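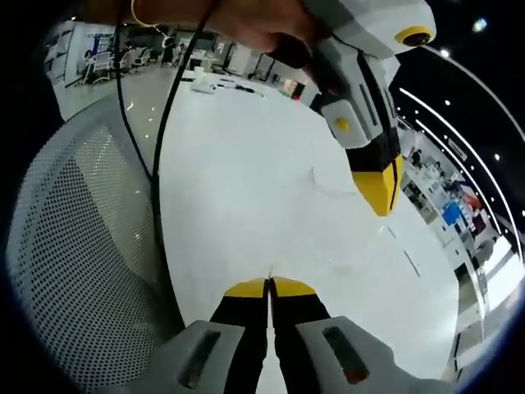 Figure 3. A long white tabletop in an open-plan office.

4.2 Where people eat, and what they say about it

The restaurant reviews in our collection were written by people who had driven some distance for dinner and wanted credit for it. Of the 1409 reviews gathered from Cernitz and the neighboring town of Wike, 476 mention the length of the drive, and many of those mention it before the food. One reviewer gives the noodles a single line and the detour near Flivness two full paragraphs. We coded this review as positive, after some debate.

Earlier work on small-town dining (Ranasinghe, 2016) proposed that a town's first foreign restaurant is judged against the home country, and its second against the first. Our material supports the second half of that claim. When Karnura, a Sri Lankan kitchen with 15 seats, opened in Cernitz, it was compared chiefly with the Thai place across the parking lot, with which it shares a landlord and very little else. Reviewers praised its lamprais for being "less sweet than the pad thai." Tharindu Ranasinghe, who read a draft of this section, asked that we quote the remark in full. That is the whole of it.

Heat was the other standing topic. Diners in both towns asked for dishes "authentic" and "medium" in the same breath, and servers learned to hear the second word. Of the two owners we interviewed, one keeps a separate pot of sambol for guests who insist. The other brings out the same sambol for everyone in a smaller dish, and reports higher satisfaction.

We had expected price to matter more. It appears mostly in reviews of lunch, where a dollar is apparently larger than it is at night. A buffet in Wike lost its most loyal reviewer over a charge for rice, and he returned in October to note that he was still not eating there. Portion size is taken up in Section 4.3, together with the question of leftovers, on which our reviewers wrote at greater length than we had budgeted for.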